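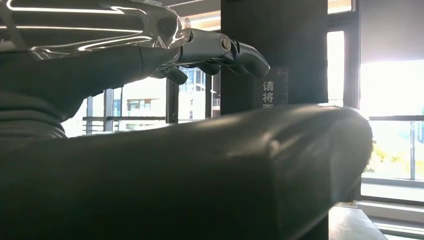 Review: Drellton shared-space safety kit (checklist, sign templates, floor tape, printed guide)

Bought one in June for our lab at Brorkidport, used it since. Quick notes, sorry for typos.

Good stuff first. The guide is short — 84 pages, big print, and you can hand it to a new student without a lecture. The pinch point section is the best I've read. Wants you to list every finger joint and every soft surface the arm can press into, padding included. We never did that. Upholstery hides how hard you're pushing, so now force limits get checked on the cushions too and not just the bench.

Sign templates are fine. Blank versions for other languages, you fill in your own wording. Ezequiel wanted pictograms only, I say keep the text. People read it.

Floor tape, meh. Lifted in 5 places by the second week. Buy your own.

Biggest gripe is the checklist order. E-stop test comes AFTER the first powered move?? Swap those. Halima Mfinanga rewrote our copy by hand and that's teh one we use. Also nothing on glare or window light for the vision check, which we need, and the log sheet has no box for who reset the arm.

Support did answer. Raghda Chidiac wrote back next morning, says the order gets fixed in the next printing. We'll see.

Paid 362 for the full kit. Guide alone would be enough for most small labs — get that, skip the tape. 4 stars.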